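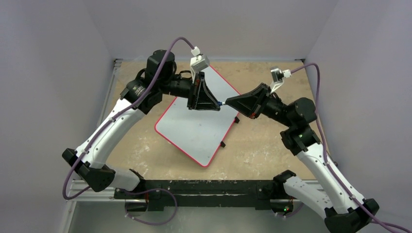 ZORNDALE, December - The two-arm bench at the Charpentier workshop is used for small-part handling: picking up, turning and passing pieces too light to be worth clamping. This page covers the bench as it stands at the end of the year. Notes are by Gintarė Kütt.

The part
A short blue cylinder, apparently held between the tips of the two grippers. Parts of this type belong to the Illa set, which has 73 pieces in all. The short ones are the awkward ones, as there is little length left over for a second grip.

The arms
White curved links with black actuator housings at the joints. Both arms are carried low on one long black bar in front of the work surface, so the left and right sides share a common reference. The bar is checked for level after every 200 cycles.

The grippers
Black and wedge-shaped. For Illa work the closing force is set at 2 on the bench scale; the heavier Grenia parts need 4. Settings are written on the job sheet before the first part is loaded.

The wrist cameras
One small white unit per arm, on a short bracket above the gripper, angled downwards. Brackets are tightened by hand and then marked with a paint pen - a broken line means the view has to be set up again.

The enclosure
Tan work surface with pale lavender-grey walls to the left and right. The walls are wiped with a damp cloth only. Solvent leaves a shine that shows up on the camera feed.

Job sheets for the Illa and Grenia sets are kept in the bench folder.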